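Fog At Brodwood Light, And A Breakfast I Did Not Deserve

16 March 2024

I have now driven out to Brodwood Point four times to photograph the sunrise, and I am pleased to report that I have four excellent sets of pictures of the inside of a cloud.

This morning was supposed to be the one. The forecast said clear. My phone said clear. My neighbor, who has lived here for 137 years if you believe the way he talks about the weather, stood in his driveway last night, looked at the sky and said "clear." So I set the alarm for an hour I usually only see from the other side, filled the thermos, forgot the thermos, and was in the lighthouse lot before five.

The first twenty minutes were lovely. There were stars over the water and one light way out that was either a fishing boat or a very low planet. I set up the tripod at the end of the boardwalk where the railing leans. Then the fog came in from the Eno side, all at once, like somebody pulling up a blanket, and I lost the lighthouse, the beach and most of the tripod.

Nurhan Karaca was down there too, with her big lens and her little folding stool. She has been shooting this stretch of coast a lot longer than I have and she gets those pictures everyone around here has on their calendar. I asked her what she does on a morning like this. "Sit," she said. So we sat. A gull walked past us on foot, which I took as a comment on the flying conditions.

We gave it 90 minutes. At one point the whole sky went faintly peach and I took a great many frames of it. I have looked at them on the big screen since, and they could be used as paint samples.

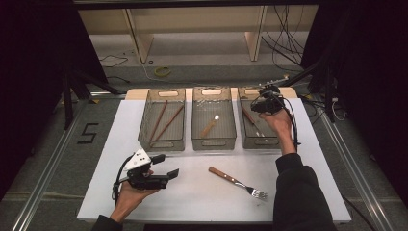
Photo: Sinan Bilgin

By the time we gave up, my socks were soaked from the beach grass and I was ready to say unkind things about my neighbor. We drove in to the Traravero for breakfast and took the booth by the window, so as to have a good view of the fog. I had the eggs. Nurhan had the pancakes and showed me, on the back of her camera, a heron she had photographed from that same boardwalk in December, standing on one leg in pink light with its reflection under it. I said it was very nice. I may have said it through my teeth.

You can guess the rest. I was pulling into my own driveway when the sun came out. Blue sky, not a shred of anything left, light bouncing off every puddle on Sequeira Road. I turned around and went back, because I have no pride, and got to the Point in time for that flat bright middle-of-the-morning light that makes everything look like a real estate listing. I took two pictures of the lighthouse anyway. In one of them a man is eating a sandwich in the foreground, and he's the best thing in it.

A few people have asked where to park if you want to try this for yourselves. The upper lot is open all night, but the bottom half is still closed off after the storm damage, so keep right when you come in. The path down is sandy and there's a washed-out step near the bottom that I find every time with my left ankle. Bring a headlamp. Bring the thermos, too, and check that it's in the car.

If any of you got the sunrise from some other beach today, you can post it in the comments and I'll be gracious about it by tomorrow. The tide looks good for early next week, and I've already been told it will be clear.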